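Flikberg 20

The Flikberg 20 is a small cabin motorboat built by the Jarnach boatyard. It was designed by Birger Amundsen for day trips and short overnight stays on lakes and sheltered coastal water. The boat entered production in 2000 and remained in the yard's catalog until the molds were sold to Haslinger, which continues to supply parts and finishes a small number of hulls to order.

History

Jarnach had previously built only open rowing and fishing boats. Amundsen was hired to draw a boat that could be towed behind a family car and still offer two adults a dry place to sleep. His first proposal, known within the yard as the Zarkidlow, had a flat stern and a raised wheelhouse. It was judged too heavy in trials, and the wheelhouse was replaced by the low cabin found on all production boats.

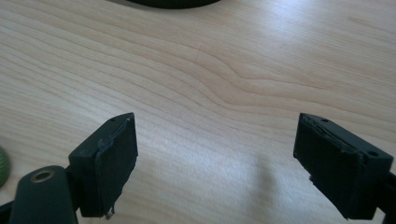
A total of 183 hulls were completed by Jarnach. Early boats can be recognized by a one-piece windshield and a fuel filler on the port side deck. The filler was later moved aft after owners complained of fumes entering the cabin when the side window was open.

Design

The hull is a moderate V shape with a wide chine and a short keel that helps the boat hold its course at low speed. It is made of hand-laid fiberglass, with foam-filled stringers bonded to the bottom. The deck is a separate molding, joined to the hull along a flange covered by a rubber fender strip.

The cabin contains two berths that meet at the bow, with storage beneath each. Headroom allows sitting but not standing. The cockpit drains itself through two openings in the transom, and a folding bench across the stern gives access to the battery and the bilge pump. 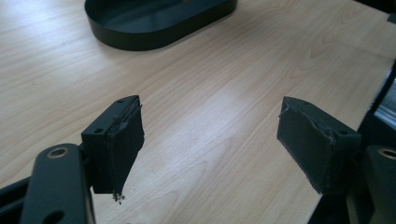
Power is supplied by a single outboard motor. An inboard diesel was offered for a short time, but the engine box took up much of the cockpit and few buyers chose it. Boats with the inboard have a deeper keel and are less suited to launching from a trailer.

Use and reception

The type was popular with rental fleets because of its simple systems and predictable handling. Reviewers praised its comfort in short waves and criticized the limited ventilation in the cabin. Corina Kaufmann, who wrote the owners' association handbook, noted that the forward hatch is the most common source of leaks and recommended replacing its seal before any work on the interior lining.

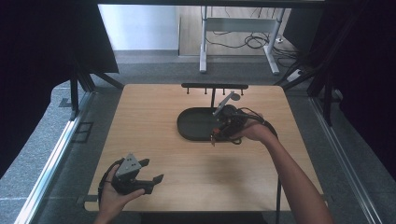 Black rack bar with pegs above a dark green oval tray.

Later development

Haslinger introduced a revised deck with a larger forward hatch and a walk-through windshield. The hull was left unchanged, so the newer deck can be fitted to an older boat, although the flange must be drilled again. Hulls finished by Haslinger carry a builder's plate on the inside of the transom, while Jarnach plates are found beside the cabin door.

See also

Trailer boat
Cabin cruiser
Outboard motor

This article was last revised on Mar 18, 2025.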